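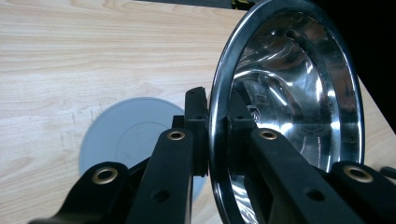 A shiny metal bowl and a flat gray disc on one of the tables at Melitz Hall.

The kitchen share shelf at Melitz Hall opens again in April, and we are short of mixing bowls. The shelf lends out cookware to members who need something for a party or a big batch of baking and don't want to buy it. Last year it handled 771 loans, nearly all of them bowls, stockpots and sheet pans.

Metal bowls are what we need most. Plastic ones are fine if they have a lid that fits. Please wash everything before you bring it in, and put your name on a piece of tape on the bottom if you want it back someday. We can't take glass, nonstick pans with worn coating, or anything electric.

Drop-off is at the side door on Skokley Street. Shahram Talebi will have the cart there and will write you a receipt. The deposit for borrowing stays at 5 dollars per item, returned when the item comes back clean.

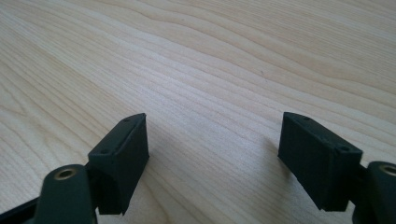 The tables are the other thing on the list. Most of the tops have light scratches by now, and a few members have asked whether we should sand them. For the moment the answer is no. We have 300 dollars set aside for upkeep this spring, and the quote from Salehi Woodwork for sanding and sealing came in well above that. Until then, wipe the wood with a damp cloth, dry it right away, and put a trivet under anything from the stove – the cork ones are in the drawer by the sink.

Members in the Piseck building can leave items with the front desk instead, up to 11 in the morning. Label the bag "share shelf" so it ends up on the right cart.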